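Plistia tour, is the second half of the set too slow?
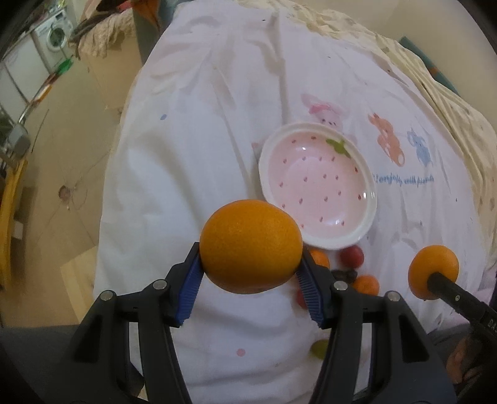

Orange and strawberry plate

mirelo_87
I listened to the whole Prukport show on Tuesday. The first songs are very strong, but after "Menon" come four ballads in a row. I love her voice, still I became tired.

tapedeck506
I do not agree. The ballads are why I bought the ticket. In Flultilmont people sang every word.

mirelo_87
They sang, yes. But many went out to buy drinks also.

oonavale
The hall in Flultilmont has 2705 seats and slow songs work well there. In a small club I would move "Menon" to the end.

tapedeck506
To the end, never. It must stay before the piano part.

oonavale
Then we disagree :) Does somebody have the set list from February?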